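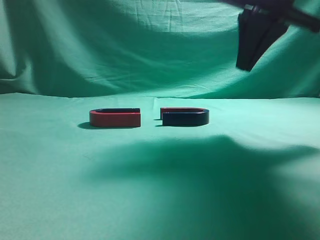 The horseshoe magnet has a secure place in the public imagination and an increasingly insecure one in the school supply cabinet. Over the past decade, many districts have replaced it with small disc magnets sold by the bag. The replacement was made largely on grounds of price and storage. This essay argues that the decision should be reconsidered, and that every elementary science room should hold horseshoe magnets in pairs, painted in two colors, and used on a plain cloth surface.

The case begins with what a child is asked to learn. The standard unit on magnetism requires a pupil to understand that a magnet has two poles, that unlike poles attract, and that like poles repel. A disc magnet conceals this. Its poles are on its two faces, the faces are usually identical, and a pupil who feels one disc jump away from another has no visible reason to connect the event to anything. A horseshoe magnet painted red on one arm and black on the other states the matter openly. When two of them are laid flat with their open ends facing each other, a pupil can read the arrangement before touching it. Red across from black is one condition. Turn one magnet over, and red lies across from red. The colors do not explain the force, but they give the pupil words with which to predict it, and prediction is the part of the lesson most often lost.

The choice of colors deserves a brief remark. Red and black, red and blue, and red and white are all in common use, and no single scheme has won general acceptance. A school should choose one scheme and keep to it. Pupils who meet red and black in second grade and red and blue in third will reasonably suppose that black and blue mean different things. Suppliers differ in this respect. The Broltinetti classroom set, for instance, has kept the same paint for many years, while the Kazemi set has changed its second color more than once. Consistency of this kind ought to weigh more heavily in purchasing than it now does.

Surface is the second neglected question. Magnets are commonly handed out on bare desks, where they slide, strike one another, and chip. Many desks also have steel frames or fasteners beneath the top, and a lively magnet will find them. A cloth laid over a wooden table removes much of the noise and some of the damage. It also slows a magnet slightly, so that pupils may bring two of them near each other by small steps and notice the distance at which the pull can first be felt. On a polished desk the same movement is often over before the class has seen it.
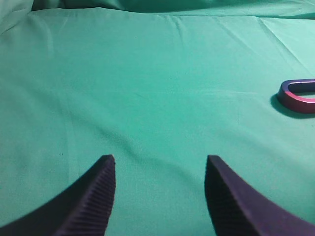

**Does the cloth weaken the magnet?**

Ordinary cotton or felt has no measurable effect on the pull between two magnets lying on top of it. What changes is the friction, and so the distance at which a magnet begins to move on its own.

The cloth should be a single color, and green or gray will serve. Patterned cloth draws the eye away from the gap between the poles, and the gap is where the lesson takes place. It need not be ironed or stretched. Teachers who hesitate over a few folds may be reassured that pupils do not object to them, although deep creases should be smoothed where the magnets are to lie.

Objections to this proposal are familiar and should be answered fairly. The first is cost. A bag of 1000 discs may be had for the price of a modest number of horseshoe magnets, and a purchasing officer will naturally prefer the larger figure. Yet a class does not need 1000 magnets. A room of 20 pupils working in pairs needs 20 horseshoe magnets, and if these are stored with their keepers in place they will remain useful for many years. Small discs disappear, and strong ones are a serious hazard to any child who swallows more than one.

The second objection is more substantial. Matilde Rebelo, in her newsletter on classroom equipment, has written that the horseshoe shape "teaches children that magnets are a kind of toy from a cartoon." There is some force in this. A pupil who has seen only one shape may believe that the shape is the cause. The proper remedy is to introduce the bar magnet afterward, along with a disc or two, and to ask where the poles have gone. That question is a good one, and it can be asked only of pupils who have already seen poles plainly marked.

A final word concerns storage, on which the written guidance in most districts is thin. Magnets should be kept in a dry box, each with a soft iron keeper across its ends, away from heat. They should not be dropped into a drawer with scissors and compasses. Chipped paint should be touched up each November, when most schools have finished the unit, so that the red arm is still red for the next class.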